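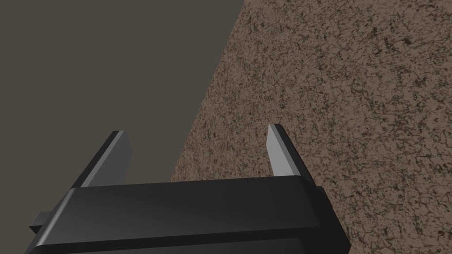

The simulator at Tiswood, gripper open over the speckled brown surface.

November. Up before six to get the early train with Judite. She had been sent the open day invitation through work and could bring one guest, and Teresa had a cold, so it was me. Change at Dernen, where the connection was 7 minutes late and the tea was weak. We walked the last bit from the station along the canal path. Judite had the wrong shoes for it.

Tiswood is bigger than I expected. It used to make carpet. The firm that has it now is called Sampaio and they do handling equipment for bakeries and seed merchants, things that pick up small packets all day. They gave us badges and a folded sheet with the times on it. Mine said "J. Bettencourt (guest)", so I was nameless until I wrote my own in with a biro.

The first talk was by Friederike Rothe, who runs the software side. She said the machines are taught in simulation before anyone lets them near a real bench, and she put the view from the gripper up on the wall. Two flat fingers, black with pale grey on the inside faces, and a lot of brown beyond them. I asked what the brown was meant to be and she said a worktop. I would have said cork. Someone behind me said stone. She told us the pattern is changed all the time so the program does not get used to one surface, and that they have 600 of them in a library. Some are photographs of real floors, one of them from her mother's kitchen.

Then we got a turn. You hold a small controller, like the ones my nephews have, and move the hand about with your thumb. Closing the fingers is a button on the side. I found it hard to judge how far off the surface I was, as there is no shadow to go by in the version they let us use. Judite was better at it than me. She drives a forklift two days a week so I suppose she is used to it. A boy of perhaps ten was better than both of us and had to be asked to give it back.

Valter Aguiar took the second group round the shop floor and we tagged along with them. He had been there in the carpet days and kept pointing out where the looms were. The real arms were behind mesh and going slowly for visitors. One was moving seed packets from a tray to a belt, 110 of them in a run, then it stopped and a woman came and changed the tray. He said the full line does 1,531 an hour on a good shift. I wrote that on the back of my sheet because Teresa will ask.

Lunch was sandwiches in the canteen. We sat with Yi-chun Hsueh, who had come over from Fukenon to look at buying one for their packing room. She had a proper list of questions and had crossed most of them off. Still open were the price of spare fingers and how long the training takes for staff. She thought four days, and wanted it in writing.

We left at three. Rain on the way back and the path was bad - Judite took the road. Home by half past six. Teresa up and dressed and had made soup. Told her the 1,531 and she asked how many a person can do, and I had not thought to ask.

Must post Judite's umbrella back, it came home with me.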